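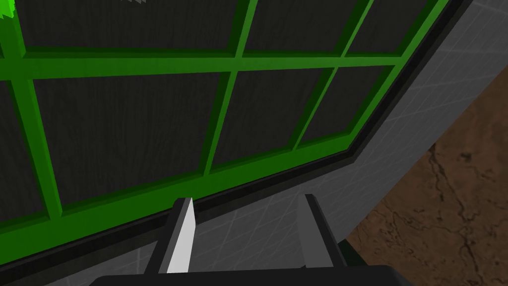

When are auditions for the Cutumdale Players' fall show?
They're on Monday at 5 p.m. in the upstairs room at Courtois Hall, and anyone age 16 or older may come and read.

September
By Shaimaa Tawfik
2 min read

If you have ever sat in the back row at Courtois Hall and thought to yourself that you might like to be up there under the lights, well, your chance has come around again. The Cutumdale Players are casting "The Ferry at Nalden," a gentle and very funny play by Apolline Chevalier, who grew up one town over and still gets her hair cut on Mill Street.

The play takes place over a single night in a ferry waiting room, where a wedding party, a traveling piano tuner and a woman with a great many suitcases find out that the last boat has been canceled. There are four large parts and five smaller ones, and director Jairo Henao would like it known that the smaller ones have some of the best lines (the piano tuner's speech about his mother's kitchen had the whole room in stitches at the first read-through last spring). 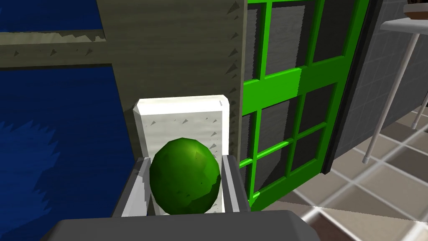 Henao is also hoping to find a few people who have never acted before. "I would so much sooner have someone who listens than someone with a big voice," he told me over coffee, which went on a good deal longer than either of us had planned. "We can work on the voice. We've got all fall for that."

You don't need to prepare a speech. Pages will be handed out at the door, and you'll be paired up with whoever is sitting next to you – a bit like the first day of school, but with better cookies. If you play the accordion, even badly, please say so when you sign in.
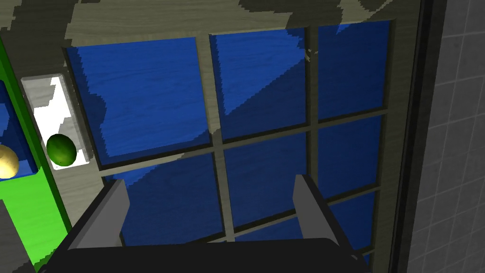

Rehearsals will be held on weeknights, and Henao promises to have everyone out the door in time to put their children to bed. The music is being written by Gwenaël Bodin, whose songs for last year's holiday show are still being hummed in the checkout line at the grocery store, at least by me. Bodin says the new score has a waltz in it, a lullaby, and one number for the full cast that he is still arguing with.

The run itself will be kept small. Courtois Hall is being set up with just 60 seats for this one, with the audience on both sides of the waiting room, so tickets will likely go fast once the box office opens. Dates and prices will be posted in the lobby when the cast list goes up.

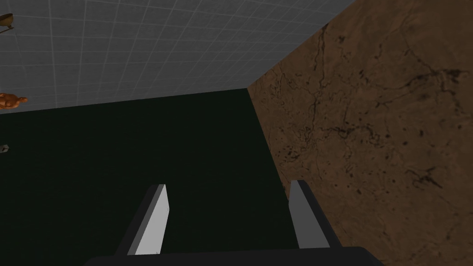 Simulated view of a gripper and a dark green surface, with a pale gray tiled floor beyond.

Those who can't make the audition but would still like to read can leave a note for Henao at the hall's front desk.

Like what you read? Sign up for our free newsletter and get local arts news in your inbox.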